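Print this article | E-mail to a colleague
Filed under: Workplace Studies > Food & Drink

3. The shared mug as an office institution

Much has been written about why people drink coffee at work and very little about what they drink it out of. The few surveys we found treat the cup as a given, like gravity or the carpet. Our two sites, the Jiltell claims office and the smaller Drestetti print works, gave us a chance to look at the cup itself, or more exactly at the rules that grow up around it.

Both employers supply plain mugs, free, in quantities that ought to end all argument. Argument has not ended. Over the study period we logged 3718 trips to the kitchen and 259 disputes, a dispute being any exchange in which a mug was mentioned and a voice was raised or, more often at Jiltell, lowered.

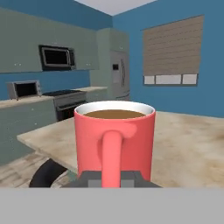

Reading time: 4 minutes

Figure 1. A red mug of coffee, filled nearly to the brim.

Fill level turned out to matter more than we had planned for. Staff who filled to the top were described by coworkers as "confident" in the first round of interviews and as "the reason the hallway is sticky" in the second. Staff who left a margin were not described at all. We asked both groups to rate their own pouring, and both rated it above average, a result familiar from the literature on driving.

Color was the other surprise. At Drestetti the supplied mugs were all white until June, when a box of colored ones came in from the Venport branch. Within a week the colored mugs had owners. No names were written on them and no announcement was made, yet 2 new hires who picked up the wrong one were both told so before they reached their desks. The white mugs stayed common property and were treated as common property usually is – we refer the reader to the sink. 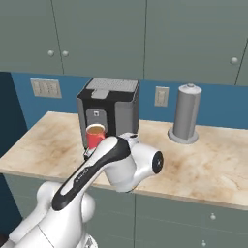 The machine, by contrast, was defended by no one. People would guard a mug through three departments and then leave the drip tray for the next person as a matter of settled principle. Ljungberg, the firm that services the equipment at both sites, told us that this was normal and charged us for the call.

We tried one small intervention. A printed card asking users to rinse their mugs was placed by the sink at Jiltell for 100 working hours. Rinsing did not increase. The card itself was corrected twice for punctuation, in different inks, and later went missing. Section 4 takes up the question of lids, where feeling runs higher and our sample is, regrettably, smaller.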